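Vidmar Building, first floor

The bathroom corner is set out along the long brick wall at the Stirnville showroom. Sinan Erdem put the plan together in March, and the displays take up 26 metres of floor.

The brick was kept as found, with its darker and lighter rows and the recessed pattern.
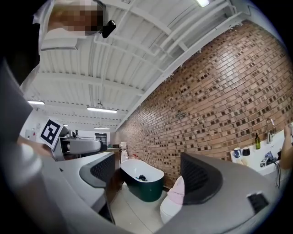
The bath is freestanding, dark green outside and glossy white inside. Delivery takes 4 weeks. Open until 5 in the afternoon; ring the bell at the side door.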